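Trilstead Robotics Club - Spring Build Gallery

Pics from the home tasks unit, finally. Sorry for the wait, had to dig through a folder of 1753 files and most were blurry. The unit ran 8 weeks, 16 students, two teams, one sofa. Job was tidying: pick up a pillow, put it back where it goes, don't knock the others over. Sounds easy. Team Brundholm went first and wrote the grip code pretty much from scratch.
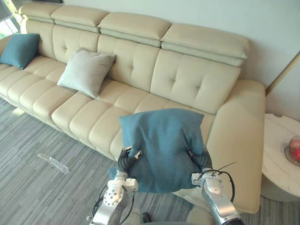 Both arms on the teal pillow, gray one still on the seat.

Soft stuff is hard. Squeeze in the middle and the corners flop, grab too wide and you loose the other side. Team Drornirard tried a slower close on the grippers and liked it, so both teams are useing it now. We log up to 2000 readings per try, which is way more than anyone wants to graph by hand. Next unit is folding towels, starts in October. Bring your notebook and a charged laptop.

Recent galleries
Line Followers, Round Two
Pavlović Cup: Pit Tables
Wiring Night
Summer Camp Leftovers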